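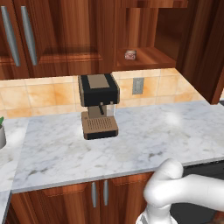
5　天板前縁付近における停止失敗事象

カテゴリ：ロボティクス ＞ シミュレーション評価 ＞ 安全
シェア 11　コメント 0

5.1　対象とした課題と環境

前節までに示した成功率の比較では、課題を完了できたかどうかだけを集計の対象にした。本節では、未完了に終わった試行のうち、アームが天板の前縁に接触したにもかかわらず停止動作が始まらなかったものを取り上げる。成功率への影響は小さいが、実機で同じことが起きた場合の影響は他の失敗より大きいと判断し、節を分けて記述する。

対象とした課題は、キッチンのカウンターに置かれたエスプレッソマシンへの接近である。ロボットはカウンターの手前に位置し、グリッパを天板より低い位置に置いた姿勢から動作を開始する。グリッパを天板の高さより上に持ち上げ、前縁を越えてマシンの正面まで運び、所定の接近姿勢で静止すれば完了とする。ボタン操作や抽出は本節の範囲に含めない。

環境はCistier上に構築した。図5に課題の描画例を示す。マシンは白い大理石調の天板の奥寄りにあり、ロボットの白いアームは右側から天板の前縁に向かって伸びている。関節の一つが前縁の近くにあり、グリッパはそれより低い位置にある。図5の時点では、アームはどの物体にも接触していない。この区間の天板にはマシン以外に物がなく、把持物体の周囲が混み合っている課題と比べれば、経路計画の難度は低いと当初は考えていた。

動作計画にはGekerを、試行の記録と再生にはCaputoを用いた。Gekerは、あらかじめ与えられた環境形状と、深度画像から逐次更新される占有格子の二つを受け取り、両者の和集合を障害物として扱う。Caputoは関節角、関節トルク、接触点、占有格子、描画画像を同じ時刻軸に揃えて保存する。停止監視はこれらと独立した処理であり、アームの各リンクを包む簡略形状と障害物との距離が閾値を下回ったときに減速を、接触が推定されたときに停止を指令する。以下では、この独立した処理を単に監視器と呼ぶ。

試行は全部で800回行った。試行ごとに変えたのは、エスプレッソマシンの位置と向き、ロボットの台座位置、照明、天板とキャビネットの表面材質である。棚やキャビネットの配置は固定した。方策は前節で最も成績の良かったものを一つだけ用い、試行の途中で重みを更新することはしていない。

5.2　事象の定義と抽出

800回のうち、未完了は338回であった。未完了の大半は、接近姿勢に到達する前に制限時間を超えたもの、マシン本体に近づきすぎて監視器が正常に停止させたもの、Gekerが経路を返せなかったものである。いずれも既知の失敗であり、監視器は設計どおりに働いている。

これらと区別するため、次の二つの条件を同時に満たす試行を停止失敗事象と定義した。第一に、物理計算の側でアームのいずれかのリンクと固定物との接触が記録されていること。第二に、接触の開始から監視器の許容遅れを過ぎても停止指令が出ていないことである。許容遅れは実機の制御装置と同じ値に設定してあり、シミュレータ側の計算時間の影響を受けない。

抽出はまず自動で行い、その後に手作業で確認した。手作業の確認はBezawit Berheが担当し、Caputoの再生画面で接触の前後を一件ずつ見て、接触相手、接触したリンク、そのときの動作段階を記録した。自動抽出の結果には、グリッパの指どうしの接触を固定物との接触と取り違えたものが含まれていた。これは接触点に付与する識別名の誤りであり、修正したうえで抽出をやり直している。以下の数はすべて修正後のものである。

停止失敗事象に該当した試行は28件であった。接触相手はすべて天板の前縁である。エスプレッソマシン、背面の壁、上部キャビネット、右側の機器の前面に対する該当事例はない。接触したリンクは前腕側に集中しており、グリッパ自体が前縁に当たった例は少なかった。

該当試行の動作段階はよく似ている。グリッパは天板より高い位置まで上がっており、方策はマシンの正面に向けて前進を指令している。このとき後続のリンクがまだ前縁より低い位置に残っていると、前進に伴ってリンクの側面が前縁に近づく。監視器が正しく距離を計算していれば減速が入る局面であるが、該当試行では減速も入っていない。距離の出力を確認すると、接触が記録された時刻においても、監視器は十分な余裕があるという値を返し続けていた。

つまり、監視器の判断処理そのものは正常に動いており、入力された障害物の形状に前縁が含まれていなかったことになる。以降の調査は、前縁がどの段階で失われたのかを特定することに絞った。

5.3　除外した仮説

最初に疑ったのは計算負荷による遅れである。占有格子の更新は描画と同じ計算資源を使っており、負荷が高いときに監視器へ古い格子が渡る可能性があった。該当試行について格子の生成時刻と監視器の参照時刻を突き合わせたが、差は正常な試行と変わらなかった。計算資源を専有させて再実行しても、結果は同じであった。この仮説は除外した。

次に、天板表面の反射を検討した。図5でも、マシンの右側の天板に明るい楕円状のハイライトがあり、左側にもそれより小さい光の広がりがある。実際の深度センサでは、光沢面の強い反射が欠測の原因になることがある。ただし、本実験で用いた深度はシミュレータの幾何情報から直接求めたものに距離依存の雑音を加えたもので、表面の反射率を参照していない。ハイライトの位置と欠測の位置を比べても対応は見られなかった。したがって、少なくとも本実験の範囲では反射は深度の誤りを生んでいない。実機で同じことが言えるかどうかは別の問題であり、5.7で改めて触れる。

三つ目は、マシンの透光性のある水タンクである。水タンクの背後の壁が透けて描画されるので、深度と色画像の間に食い違いが生じうる。しかし、該当事例の接触位置は前縁であってマシンから離れており、タンクの領域を格子から除いて再計算しても前縁の占有状態は変化しなかった。

四つ目として、台座位置の乱択が極端な値を取り、ロボットが初めから前縁に近すぎた可能性を調べた。該当試行の台座位置は乱択範囲の中に広く散らばっており、手前側にも奥側にも偏っていない。初期姿勢で前縁との距離が閾値を下回っていた試行もなかった。

5.4　原因の特定

前縁の形状が失われる経路は二つ見つかった。両者は別の処理に由来し、どちらか一方だけでは事象に至らない。もう一方の処理が前縁を残していれば、和集合を取った時点で障害物として復元されるからである。

一つ目は、あらかじめ与えた環境形状の簡略化である。Cistierの家具モデルは、描画用の細かい形状と、衝突判定用の粗い形状を別々に持つ。物理計算には描画用に近い形状を、Gekerと監視器には粗い形状を渡していた。粗い形状を作る際、天板は下部キャビネットと一つの部品にまとめられ、全体を包む直方体の集まりに置き換えられる。この置き換えの許容誤差が天板の厚みに対して大きく、キャビネットの前面より手前に張り出した部分が丸ごと削られていた。描画上は、前縁は薄い灰色の帯として見えている。物理計算の上でも存在する。監視器に渡る形状の上でだけ、天板はキャビネットの面で終わっていた。

この不一致は全試行に共通しており、該当しなかった試行でも粗い形状からは前縁が欠けていた。それでも多くの試行で問題が表に出なかったのは、深度画像から作る占有格子が前縁を補っていたからである。

二つ目は、その占有格子からロボット自身を取り除く処理である。深度画像にはアームも写るので、そのまま格子に入れると、監視器は自分のリンクを障害物とみなして停止する。これを避けるために自己領域の除去を行う。除去には、関節角から計算したリンクの投影領域と、色画像から推定したロボット領域の両方を使っている。後者は、関節角の誤差や配線のたるみのように、リンクの形状モデルに現れない部分を拾うために加えたものである。

該当試行の色画像を推定器に入力し、出力を重ねて確認したところ、天板の前縁がロボット領域に含まれていた。本実験のアームは表面が白く滑らかで、関節部は丸みを帯びている。天板も白を基調とし、前縁は明るい灰色である。アームが前縁のそばにあると、推定器は両者の境界を見失い、前縁に沿ってロボット領域を延ばす。延びた領域に対応する深度の点は自己とみなされ、格子に入らない。もともと入っていた点も、ロボットが占めている空間として消去される。

消去が起きるのはアームが前縁に近づいたときに限られる。アームが離れている間は前縁が格子に残っており、静止画を確認しただけでは異常が見えない。前縁が必要になる時刻の直前に、前縁が格子から消える。この順序が、事前の点検で見落とした主な理由である。点検では、開始姿勢で格子を描画し、前縁が入っていることを目視で確かめていた。その確認自体は正しく行われていた。

領域の延び方には二つの型があった。28件のうち11件では、アームの関節に接した位置から前縁の帯に沿って連続した領域が延びていた。残りの事例では、前縁の一部が飛び地として検出され、後段の穴埋め処理によってアームの領域とつながっていた。前者は推定器の誤りであり、後者は推定器の小さな誤りを後処理が広げたものである。結果として監視器に渡る格子は同じになるが、対策は異なる。

5.5　物理計算側の挙動

接触後の挙動にも触れておく。該当試行の多くでは、リンクが前縁に接触したのち、方策が前進の指令を出し続けた。方策の入力には関節トルクが含まれていない。グリッパの位置が目標から遅れると、方策はその遅れを取り戻す方向に指令を強め、リンクは前縁に押し付けられた状態で滑った。関節トルクの記録には、この間の上昇が残っている。

監視器には、距離による判定とは別に、トルクの残差による接触推定も備わっている。該当試行でこれが働かなかった理由は、残差の閾値が把持物体の持ち上げを想定して高めに設定されていたことにある。前節の課題では、閾値を低くすると物体を持ち上げた瞬間に誤停止が多発した。そこで全課題に共通の値として閾値を上げた。本課題のように何も持たずに接近するだけの場面では、その値を使う必要がなかった。設定を課題ごとに分けなかったことは、著者らの設計上の誤りである。

したがって、停止失敗に至るまでには、粗い形状での前縁の欠落、占有格子からの前縁の消去、トルク閾値の不適切な共有という三つの条件が重なっている。このうち最初の条件と最後の条件は常に成り立っていた。試行ごとに成否を分けていたのは、二番目の条件だけである。

なお、物理計算における接触の剛性は数値的な安定のために低く設定してあり、記録されたトルクをそのまま実機の負荷とみなすことはできない。実機の天板とアームの組み合わせでは、より短い時間で大きな反力が生じると考えるべきである。本論文では接触力の絶対値を報告しない。

5.6　修正と再試行

修正は原因ごとに行い、効果を切り分けられるように一つずつ適用した。最初の修正版は2021年9月11日に作成し、以後の再試行はこの版を起点としている。

環境形状については、天板と下部キャビネットをまとめる処理をやめ、天板を独立した部品として扱うようにした。あわせて、粗い形状が描画用の形状を必ず内側に含むという条件を課し、条件を満たさない部品があれば試行を開始しないようにした。左手前で別の天板が角度をつけて接続する部分では、この条件によって粗い形状が外側に膨らみ、通れるはずの隙間が一部ふさがった。今回の課題ではその隙間を通る必要がないので、そのまま残した。

自己領域の除去については、色画像から推定したロボット領域の使い方を変えた。関節角から計算した投影領域を一定の幅だけ広げ、その外側にある画素は、推定器がロボットと判定しても除去しない。穴埋め処理は、この広げた領域の内側に限って適用する。また、すでに占有と記録された格子点を消去するときは、リンクの形状モデルがその点を実際に含んでいることを条件に加えた。推定器の出力だけを根拠に既存の障害物を消すことはできなくなった。

トルク残差の閾値は、把持の有無によって切り替えるようにした。把持の判定が不確かなときは低いほうの値を使う。この変更により、把持の瞬間に誤停止が起きる可能性は再び高まるが、本節の課題は把持を含まないので影響を評価していない。

再試行では、元の28件と同じ乱数の種と初期条件を用いた。環境形状だけを修正した版では、すべての事例で接触前に減速が入った。自己領域の除去だけを修正した版でも停止失敗は再現しなかったが、前縁が奥側の視点からしか見えない事例では、減速の開始が遅れた。トルク閾値だけを修正した版では、接触そのものは防げず、接触後の停止が許容遅れの中に収まるようになった。三つをすべて適用した版を、以後の実験の標準とする。

標準版では、課題の未完了が別の形で現れた。前縁との距離に応じて減速が入るようになり、制限時間を超える試行が生じた。方策は前縁が監視対象になっていない環境で学習しており、前縁のすぐ上を低く越える軌道を好む。監視器がそれを抑えると、方策は同じ軌道を繰り返し試みて時間を消費する。制限時間を延ばせば完了する試行も含まれるが、前節の数値と条件が異なってしまうので、本論文では延長しなかった。減速時の振る舞いを含めた再学習は今後行う。

学習データも確認した。方策の学習に使った軌道の中に、リンクが前縁をかすめて通るものが見つかった。これらは粗い形状のもとでGekerが生成した軌道であり、Gekerから見れば衝突のない正しい経路であった。当該の軌道を除いた学習はまだ行っていないので、監視器を外した状態での方策の安全性については何も主張できない。

5.7　実機への適用に関する注意

本節の結果はすべてシミュレーションによるものであり、実機で前縁への接触が起きたわけではない。Prolluraの実機試験では、監視器の入力に同じ粗い形状を使う計画であったが、本節の調査が終わるまで試験を延期した。試験の再開は二月に予定している。再開にあたっては、次の点を確認することにした。

まず、物理的な天板の張り出しを実測し、監視器に渡す形状と照合する。シミュレータの家具モデルと実物の寸法が一致している保証はない。照合は前縁だけでなく、棚板の手前の縁、取っ手、キャビネットの側板についても行う。とくに下部キャビネットの縦型の取っ手は、扉の面から手前に出ており、粗い形状では前縁と同様に削られていた。今回の試行で取っ手への接触が停止失敗に至った例はないが、これは開始姿勢と台座位置の範囲による結果であり、形状の誤りがなかったことを意味しない。

次に、アームの外装と周囲の色が近い条件を、評価の項目として明示的に加える。これまでの評価では、天板やキャビネットの材質を乱択することで見た目の多様性を確保したつもりでいた。赤褐色の木目や橙色のタイルを背景にした場合、推定器の誤りはほとんど目立たない。誤りが集中するのは白い天板がアームに隣接する場合であり、全体の平均では埋もれてしまう。推定器の精度を画素単位の平均で報告していたことも、発見を遅らせた一因である。今後は、アームとの境界に接する固定物ごとに誤除去の有無を記録する。

三つ目に、深度センサの欠測を扱う必要がある。5.3で述べたとおり、本実験の深度は反射の影響を受けない。実機では、光沢のある天板で欠測が生じ、修正後の格子でも前縁が入らない可能性がある。環境形状の側で前縁が確保されていれば監視は機能するが、その場合、二つの情報源が互いを補うという当初の設計は成り立っていない。片方だけで動いている状態を運用者が知る手段を用意すべきであり、現在の実装にはまだない。

最後に、監視器の点検手順を改める。開始姿勢で占有格子を目視する従来の手順に加え、アームを低速で前縁に近づけ、格子点が保持されるかどうかを記録する手順を設けた。接近は前腕側のリンクについても行う。グリッパの先端だけを近づける手順では、今回の事象の大半を捉えられない。点検時には前縁に緩衝材を取り付け、非常停止の操作者を別に置く。

5.8　分類作業の限界

停止失敗事象の定義は、物理計算の接触記録に依存している。接触記録自体に漏れがあれば、該当試行を取りこぼす。Caputoの記録間隔は物理計算の刻みより粗く、刻みの間に始まって終わる短い接触は残らない。再生による目視でも、このような接触を見つけるのは難しい。未完了の338回については、関節トルクの記録に不自然な上昇がないかを別途調べたが、完了した試行には同じ調査を行っていない。完了した試行の中に、前縁に軽く触れながら目標に到達したものが含まれている可能性は残る。

また、手作業の確認は一名で行っており、分類者間の一致を評価していない。接触相手の判定は接触点の座標から機械的に確かめられるが、領域の延び方の型は見た目による判断である。連続した領域か飛び地かを決めがたい事例では、穴埋め処理を止めて再計算し、アームの領域とのつながりが消えたものを後者に分類した。この規則は確認作業の途中で定めたもので、先に分類した事例にもさかのぼって適用してある。

試行に用いたロボットの外装色は一種類であり、色を変えた比較は行っていない。白い外装が原因の一部であるという説明は、天板の材質を変えたときに誤除去が減ったことに基づく。外装の側を変えた場合にも同じ傾向が出るかどうかは、別の機体モデルをCistierに組み込んだ段階で確かめる。

当サイトでは利便性の向上と利用状況の分析のためにCookieを使用しています。閲覧を続けると、Cookieの使用に同意したものとみなされます。　同意する｜設定を変更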